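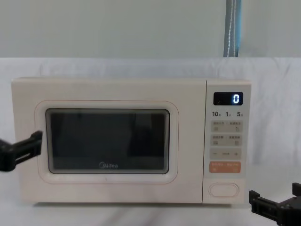 The microwave station at the Grondiron open day. The grippers belong to the two-arm Clillik kit.

Review: Clillik two-arm kit, seen at the Grondiron open day
May 2026

I teach an evening class in small automation and have been shopping for a bench kit that can handle household objects. Grondiron sells the Clillik and opens its workshop to visitors twice a year. I went with Roel Verbruggen, who shares the class with me. This review is based on one day of watching and asking, plus 8 minutes at the controls. I have not owned the kit.

The station we spent the most time at had a Midea countertop microwave on a white table with white cloth hung behind it. The jobs were to open the door and to push it shut again. That sounds small, but a door is a good test. It swings, it has a latch, and it gets in the way of the arms once it is open.

Graziella Mazza ran the station. She let people ask for repeats and didn't rush anyone.

What it does well

The arms are steady. I was watching for shake when they held still and saw very little. Pressing the door release at the bottom of the panel worked on most tries I watched. When it missed, the arm backed off and waited for the operator, so I never worried for the appliance.

The open door is the awkward part. It swings out to the left, right over the space where the left arm wants to be, and the arm has to be parked wide of it first. Graziella did this smoothly. Roel forgot on his first turn and had to start over.

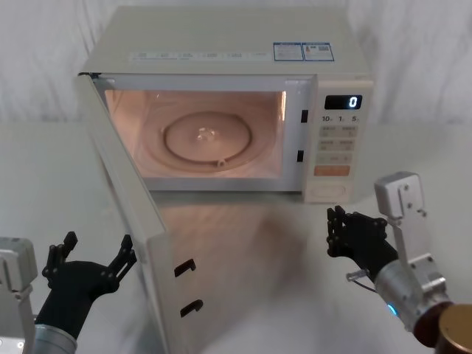

Closing the door

This went better than opening. You don't need a grip at all, just the black fingers laid against the door and a push from the arm. The right arm can stay out of the way over the table.

The weak point is the last bit of travel. The latches need a firm shove, and the kit gives you no feel for it at the controls. I stopped too early twice and left the door ajar. Graziella said you learn to watch the gap along the top edge.

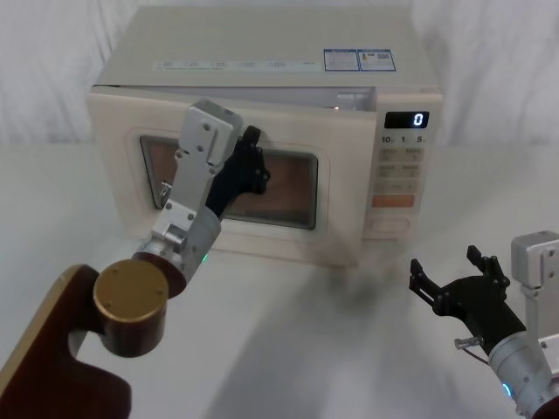 Sandro Sala from the sales side told us force readout is planned for July as an add-on. He had no price for it. I would want that before putting beginners on the kit, and I told him so.

Setup and build

The wrists are metal and look easy to service. Screws are out in the open, and Corrado Martinelli, one of the workshop staff, swapped a finger pad in front of us with an ordinary hex key. The cables are less tidy. I would add clips on day one.

There is also a wrist camera, which I found more useful than expected. It shows both fingers and whatever is between them. From a steep angle the dotted window of the microwave fills a lot of the view, and it takes a while to judge distance from that alone.

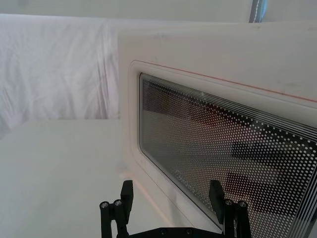 I ended up using it only for the last inch or so and going by eye before that -- Roel did the reverse and got on fine.

The printed manual is 302 pages and badly needs an index. The spare pad set is 874 in the Grondiron price list, before tax, and that is steep for something that wears out.

Verdict

A solid kit for a class that already knows the basics. Good arms, good camera, weak feedback, expensive spares. Ask for time at the controls if you go, and ask early, as the list was full by lunch. We are looking at the Sartori bench arm next and will decide after that.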